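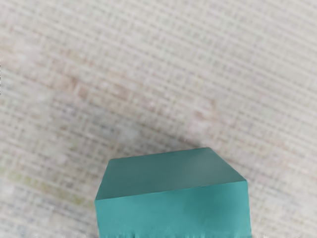 Picking a color for the back bedroom

Thu 28 October

I have been living with four paint samples on the wall for most of a month, and last night I finally chose one. It is a muted blue-green, a bit chalky, and on the Villberg card it goes by the number 643. They don't give their paints names, which suited me. I have turned down good colors before over a silly name.

The room faces north and gets direct sun only in the early morning in summer. It was a cold white when we moved to Urnside, and it stayed that way for years because we used it to store boxes. In April my brother-in-law Bendik Wallin stayed with us for a week and said it was like sleeping in a dentist's office. He was right, and I cleared the boxes out the following weekend.

My first idea was a warm yellow. I painted a patch next to the window and another beside the door. By the window it looked fine. By the door it looked like old mustard, and it got worse in the evening with the lamp on. The second sample was a pale gray that turned purple at night. The third was a green I liked very much until I put the bed back, and then the bedspread and the wall fought each other.

The bedspread is beige and we are keeping it, so I should have started there. Blue-green next to beige is an easy combination. The beige looks warmer and the wall looks less blue than it does on the card.

Some notes, mostly for my own use when I get to the hallway:

Paint the sample on a big sheet of lining paper and move it from wall to wall. I painted straight onto the plaster and now I have ridges to sand down before I can start.

Two coats before judging. The first coat of 643 looked streaky and much too bright, and I almost gave up on it.

Look at it with the bulbs you are going to keep. I changed ours halfway through and had to start the comparison over again.

Matte shows every hand mark. I'm using it anyway on the walls, and a satin for the trim and the door. The trim will be the same off-white as the rest of the upstairs.

I bought the paint at Haugland on the way home from work. Halvard Sundqvist at the counter asked for the wall measurements and sold me less than I was going to buy. The total came to 60 with a new roller sleeve and a roll of tape. He also talked me out of a separate primer, as the old white is sound and only needs washing and a light sanding.

The plan is to fill the holes on Friday night, wash the walls the next morning and get the first coat on after lunch. The radiator is the part I'm not looking forward to. There is a gap behind it barely wide enough for a small roller, and the last person to paint the room didn't bother. I can still see a strip of pink back there, so it must have been pink once.

I still haven't decided about the ceiling. It has a crack running from the light fitting toward the window, and if I fill that I will have to paint the whole thing.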